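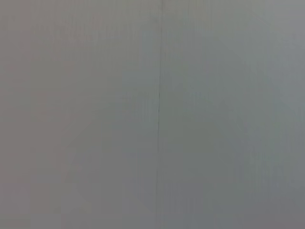

Gap between panels, meeting room side. Ticket reopened

Posted by Niamh Ó Gríofa, Ikville front office
Tuesday, 9:40 a.m.
8 comments | 3 shares

Status: Open (again)
Category: Walls, partitions, things that were straight in September
Priority: Low, according to the drop-down. The drop-down does not sit next to it.

Problem: The joint between two of the gray partition panels has opened up. Sound comes through it. Last week I learned a good deal about the Ó Dálaigh account without being invited to the meeting.

What has been tried already:

1. Pushed the panels together by hand. They went together. They came apart again over lunch.

2. Tightened the top clamp. The clamp was already tight, and is now tight with a small scratch on it.

3. Ran a strip of Plundis draft tape down the joint. Looked terrible, held for two days, came off in one piece and attached itself to Finbarr's sleeve.

4. Closed the ticket. This was done by somebody at the Ketico help desk and had no effect on the gap.

Comments

Finbarr Mac Giolla, 10:05 a.m.
Reopening on my side too. Before anyone buys more tape, is the floor level there? These panels stand on adjustable feet and if one foot is low the joint opens at the top or the bottom, depending on which way it leans. Can you put a level on both panels?

Niamh Ó Gríofa, 10:50 a.m.
Borrowed a level. The left panel is plumb. The right one is out by 8 mm over its full height, leaning toward the window as if it has somewhere to be.

Finbarr Mac Giolla, 11:02 a.m.
Good, that's a foot. Take off the kick strip (it unclips, don't pry it from the middle), find the foot at the window end and wind it down until the bubble sits right. Quarter turns. Check the level after each one.

Niamh Ó Gríofa, 11:45 a.m.
Kick strip off. I pried it from the middle. Also found under there: a pen, a name badge belonging to someone who left before I started, and almost 20 paper clips.

The foot turns, but the locking nut has backed all the way off. I assume it should be touching something.

Finbarr Mac Giolla, 11:51 a.m.
It should be hard up against the bracket. Without it the foot creeps every time somebody leans on the panel or shuts the door with feeling. Level it, then run the nut up and nip it with a wrench. Don't go mad, the thread is soft.

Niamh Ó Gríofa, 1:30 p.m.
Leveled and locked. Panel is plumb. I slid a business card down the joint and it stops at the top now, where this morning it would have gone through and joined the meeting.

Sound is better. I can still tell that people are talking but I no longer know what they are charging for it.

Finbarr Mac Giolla, 1:38 p.m.
Is the rubber seal still in the joint? There should be a thin strip the whole way down.

Niamh Ó Gríofa, 2:10 p.m.
There's some at the bottom. Higher up I can't feel any. Facilities quoted us 400 for a new panel last time I asked about a seal, so I'd like the words "seal only" in the order, preferably twice.

Finbarr Mac Giolla, 2:16 p.m.
Seal only. Ordered, seal only. Leaving this open until it's fitted. Please don't let the help desk near it.

Related tickets
Meeting room door closes by itself, opens by itself
Kick strip replacement, one length, cracked in the middle
Draft tape residue on fabric
Who has the level?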